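Grace before meals with teenagers – keep it or let it go?
Family and Faith board > Raising children

felista_k
Posted 2021-09-15

Greetings to all. I am a mother of two, and English is my third language, so please be patient with me. Since February my older son, who is 14, does not want to say grace with us. He sits down, he waits politely until we finish, and then he eats. He is not rude. But my husband says that in our house everybody prays before food, and now every supper begins with an argument. By the time we say amen the food is cold and the younger one is crying.

In my childhood nobody asked us. My grandmother prayed for a long time and we kept our eyes closed. Should I insist, or should I leave him in peace? 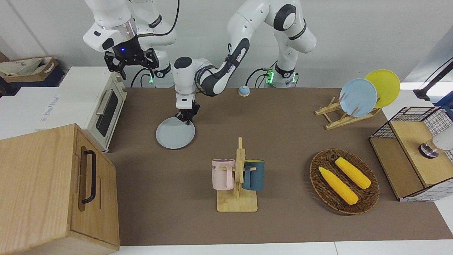
White toaster oven on the brown tabletop

nahom.h
I would insist. A child of 14 also does not want to wash dishes or go to bed, and we do not hold a vote on it. The prayer takes less than a minute. If you stop now, the younger one will learn that it is optional.

Wikmont_Dad
Respectfully, I disagree with Nahom. Dishes are dishes. Prayer is speaking to God, and I do not see how I can force my daughter to speak to someone. I can ask her to be quiet and respectful while we speak, and from what Felista writes, her son already does this. I would thank him for it.

nahom.h
Quiet is good, but quiet is also what a guest does. He is a member of the family.

T. Nomura
I have taught Sunday school for many years and I have seen both kinds of homes. What helped in ours was changing who prays and how. Each evening a different person chose: a sung grace, a psalm verse, or one sentence of thanks. My son chose silence for 3 weeks. Then he chose one sentence, for his friend who was in the hospital. We did not comment on it, and I think this was important.

Felista, may I ask if he still goes to youth group?

felista_k
Yes, Toshiko, he goes, and he even helps to set the chairs. This is why I am confused. He told me only that the words at home "sound like a phone menu." I was a little hurt, but when I listened to us the next evening, we do say it very fast.
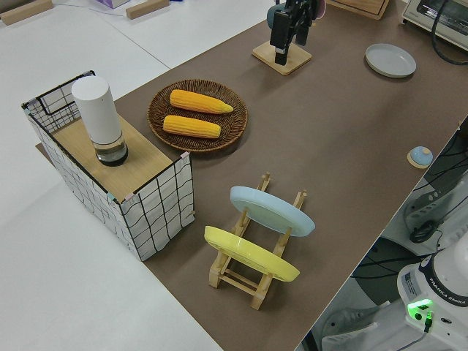 Basket with a board on top, and the round woven tray

Godfrey N.
Then perhaps he has told you the answer. We also had the fast grace. My wife copied 100 short prayers from different books onto cards, and the children pulled one out before supper. Some were too old-fashioned and they laughed, but at least they were listening. We are now at 235 cards, because the aunties keep sending more.

nahom.h
The cards I like. I still think the father should say that the prayer itself is not up for discussion.

Wikmont_Dad
And I still think that this sentence is how the supper gets cold :)
Felista, please talk with your husband first, when the children are not there. If the two of you are not agreed, the boy will feel it, whatever you decide.

mwere
Mwangi here, youth leader in a different town. I agree with the last part. I would also ask the son for an idea before you bring him cards. Boys of this age do not always like a surprise from their mother.

felista_k
Thank you, all of you. I spoke with my husband last night. He does not like the idea of silence, but he agreed that we say it slowly and that the boy may choose the words on 2 evenings each week. My son said "maybe." Godfrey, could you write down a few of the short prayers from your cards? The younger one wants to draw pictures on them.

Godfrey N.
Gladly. I will type the first ones after work and put them in a new thread, so others can add theirs.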